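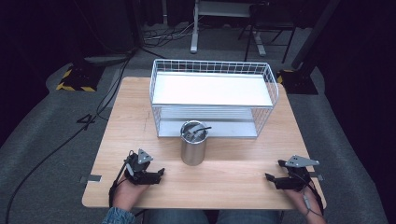 How to clean a tea-stained steel cup

Put 4 teaspoons of bicarbonate of soda in the cup and add 100 ml of hot water. Stir until most of it dissolves, then top up with another 200 ml. Leave it for 22 minutes.
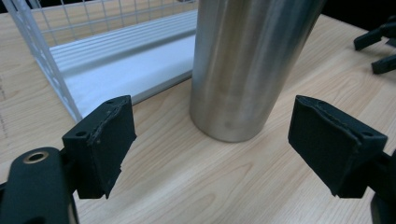
Tip it out and rub the inside with a soft cloth, working up from the bottom. Old stains may need a second go. Don't use bleach on steel. Rinse twice and dry straight away, or hard water will leave spots.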